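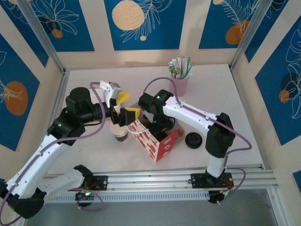

Bimanual cells and the "hands clear" rule: what does your site do?
Started by railrat · September 10, 2025

railrat
We're rewriting the house rules for our two-arm teleop benches and have reached the part where grown adults argue about a paper cup. The current draft, written by Akinyi Ndung'u before she moved over to the Wondstead site, says:

"4. No hands past the front rail while either arm has torque enabled. Props are reset with both arms parked."

Fine. Sensible. Also ignored by every operator I have ever met, including me. A park-and-release cycle on our Vokard controllers takes 28 seconds, and if a cup tips over you are looking at 28 seconds of contemplation before you may stand it up again. People reach in. What do other places do, and does anybody have wording that survives contact with a Friday afternoon?

mothgrease
We have the same rule and enforce it. The trick is to fire the first person who breaks it, or in our case move them to labeling for a week, which they described as worse.

plinth_and_sons
Hobby-size arms though. The grippers are printed plastic. I've had my finger in one and the chief injury was to my dignity. A blanket rule for arms that lose a fight with a stapler makes people ignore the rules that matter.

mothgrease
The fingertips don't worry me. The elbows do. Two arms on one rail with a cup between them, and your forearm goes in exactly where both elbows want to be. Also your face, if you're leaning over to see what's in the box.

railrat
The leaning over is real. With one gripper down in a box you can't see what it has hold of from the chair, so everyone does the meerkat.

Oisín Tierney
I keep the bench standard at Shemweta, so blame me for this one. We split the old rule in two last March and it has held up:

4a. Left arm and right arm both in hold, operator's hands off the leaders, before anyone reaches past the rail.
4b. The person reaching says "in" and then "out." Nobody touches a leader between the two.

Hold means torque on, no motion commanded. Not as safe as parked, and the document says so. But people do it, and I'd sooner have a decent rule followed than a lovely one laminated.

mothgrease
Hold with torque on is one dropped packet away from motion. I've seen a follower jump when the link came back and the leader had been nudged. If your standard permits that, I'd like to see the risk assessment.

Oisín Tierney
It's section 2 and it covers that exact case. On reconnect the follower stays put until the operator re-syncs with the pedal. If your controller doesn't do that, then 4a isn't for you and you should park. I ought to have put that in the first post.

plinth_and_sons
So the rule is "have better firmware."

Oisín Tierney
Most rules are.

ketchup_index
Nobody has mentioned cables, so I will. Ours loop out past the elbow on the side you'd reach in from, and the one real incident in our log was a sleeve catching a loop. Arm was parked! Everything was parked! Gripper came round anyway and took a cup full of straws with it. We added "sleeves above the elbow, lanyards off" and a check that each cable has slack through the whole range without hanging into the reach path.

railrat
Stealing that.

ketchup_index
Also, don't let people treat the green lights as permission. On our Titari modules green means the board has power. Half of our new operators read it as "safe to reach in," because that's what green has meant all their lives. I wanted the lights changed and got a sticker.

mothgrease
What does the sticker say?

ketchup_index
"GREEN = POWERED." It's on the rail. Somebody parks a coffee in front of it.

plinth_and_sons
While we're at it, can we have a rule on loose props? Lids and flat bits of cardboard that aren't part of the task. Ours collect near the box until one gets dragged under it mid-episode, and then there's a debate over whether the take counts.

railrat
Draft rule 7 says anything on the table is either on the prop sheet or off the table. Same answer for string, before anybody asks. If it's in the task, it's on the sheet with a length. I don't want to find it wound round a wrist joint again.

mothgrease
Rule 7 I will sign in blood. Rule 4 should stay as Akinyi wrote it.

railrat
OK, where I've landed: 4 stays as written for any bench without re-sync on reconnect, 4a and 4b for benches that have it, each bench marked as one or the other at the rail. Sleeves and lanyards go in as 5. I'll post the text once our safety lead has been through it with the red pen.

mothgrease
Two classes of bench means people will remember the easy one.

Oisín Tierney
Then color the mounting plates. We did ours with tape. Not green.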